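Notes for the Delimby talk, slot 2, after the tea break

Say hello, check the clicker, don't apologise for the cold room. Ask who's bought demo data before. (If it's hardly any hands, do the long version of the next bit.)

So, Delimby! It's a service. You send them a household task, they send people out with hand-held grippers, and you get recordings back to train your arm on. We tried it against Zimo, the one we'd used before. I paid for both, so I'm allowed to moan. 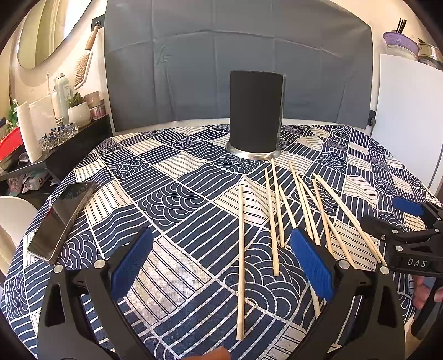 The order form is where I'd start. Zimo's made me fill in 65 boxes and I still got the wrong task the first time. Delimby's has 59, so don't let anyone tell you it's short, but there's a proper section on surfaces and I love it. I ticked "busy background" and look at that tablecloth – navy and white, stripes and arcs all over, with thin pale chopsticks lying every which way. Our old vision model would have cried. Pause for laugh, move on if there isn't one.

Now the moans. Support replies take ages, and the price went up in July. The labels come out in Skollita format, which our tools couldn't read, so I lost 2 evenings writing a converter (happy to share it, ask me after).

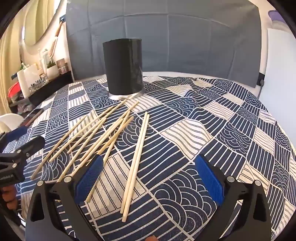 Slide 7: Chopsticks on the patchwork cloth, gripper open in front.

Leave this up while I talk about clutter. Point at the overlapping pile on the left, then the pair on their own. I want both in a batch, easy and horrid.

Last bit: would I order again? Yes, for small fiddly stuff. For big furniture jobs I'd still ring Ticona first. Then questions.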